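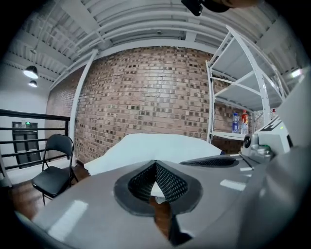 The dashboard at Jemetti counted an account as active if it had opened a session in the previous 30 days. Amerley Aidoo had written the definition herself, in her second month at the company, and it had gone into every investor deck after that without being changed.

In May she wrote a second query. It counted accounts that had posted something, replied to something, or stayed on a page for more than 65 seconds. She ran it against the Halletgate region first, as the smallest. The dashboard gave Halletgate 600 active accounts. The query gave it ten.

She checked the join. She checked the time zone setting, which had caused trouble before. She ran it again with the threshold lowered to five seconds and got 266. Most of those sessions began on the sign-in page and ended on the sign-in page.

"People are opening it by accident," Prusitz said when she showed him. He ran growth, and he had the button placement on his other screen. The button sat next to the one for mail.

"Some of them."

"That still counts as reach."

"It counts as a session," she said.

He asked her to hold the number until after the Phuthong meeting. Phuthong was the fund, and the meeting was at 4 p.m. She said the number was already in a table and the table had a name. He asked what name. She told him it was called posted_or_stayed, and he wrote that down.

At her desk she pulled the ten accounts. Three belonged to staff. One was a test account that replied to itself every morning at 6:00 with the word "ok". Of the remaining six, five were members of one group, set up for people who repaired clocks, and the sixth was trying to join it. The request had been pending for 41 days. The group's owner had not seen it, because notifications for join requests had been switched off in a release the previous autumn. Amerley found the ticket. It was marked low priority, with no one assigned.

She assigned it to herself. The fix was a single flag and a test, and the test took longer than the flag. At 3:40 the build passed and she pushed it to Halletgate only.

The meeting ran in the glass room. She could see slide four from where she sat – the regional map, with Halletgate in dark green for 600.

At 4:25 the request was approved. The new member posted a question about a mainspring. There were two replies before five, both long, and one of them disagreed with the other. She reran the query and it returned 11, where she had expected ten. She went through the rows until she found the extra one. It was her own account, which had been on the page for nine minutes.

She added a line to exclude staff, saved the table under the same name, and sent the link to Prusitz.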